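20 novembre 2024

J'ai signé ce matin. Vingt-deux pages, et j'ai lu chaque ligne deux fois, comme mon ancienne patronne me l'a appris quand j'étais stagiaire au service des contrats. Depuis le mois de mai je préparais ce changement : quitter le cabinet et devenir juriste interne chez Polis. Le soir, je me sens fatiguée mais contente – un peu inquiète aussi.
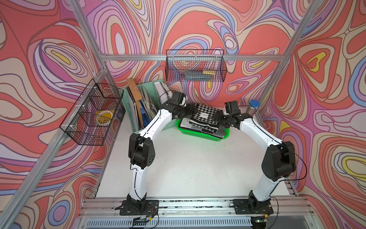 Les deux bras et le panier vert

Mon premier dossier sera l'accord de confidentialité avec Shen. Le texte actuel compte 141 articles si on ajoute les annexes, et plusieurs se contredisent. La définition de « l'information confidentielle » change entre l'article 4 et l'annexe B. Dans mon pays, un juge serait sévère avec cela. En France je ne suis pas encore certaine, je dois relire la jurisprudence avant la réunion.
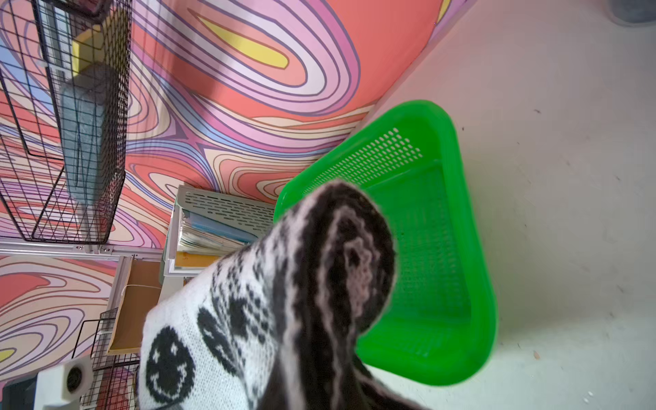
Ce que je dois faire cette semaine

Rendre mon badge du cabinet. Demander à Dosomport la copie signée de leur avenant, qui manque toujours au dossier. Écrire une lettre de remerciement aux associés, courte, sans flatterie. Acheter un cahier neuf, celui-ci arrive à la page 101 et le papier boit trop l'encre.

J'ai hésité longtemps sur la clause de non-concurrence. Douze mois, c'est beaucoup pour une personne qui ne plaide plus.
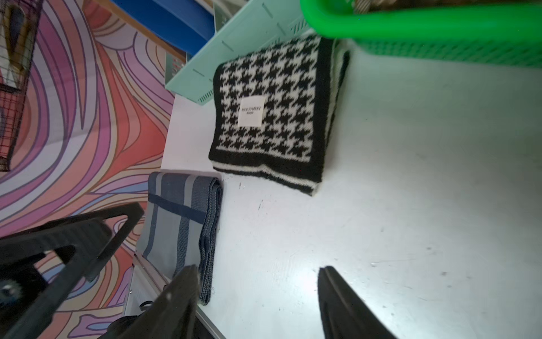 J'ai proposé six mois, ils ont accepté huit, et j'ai dit oui trop vite, je crois. Ma sœur pense que j'aurais dû attendre le lendemain. Elle a peut-être raison, mais j'avais faim et la salle était très chauffée. Après, j'ai bu un pastis au comptoir, toute seule – je n'aime toujours pas ce goût. Demain je me lève à six heures pour finir la note sur Shen.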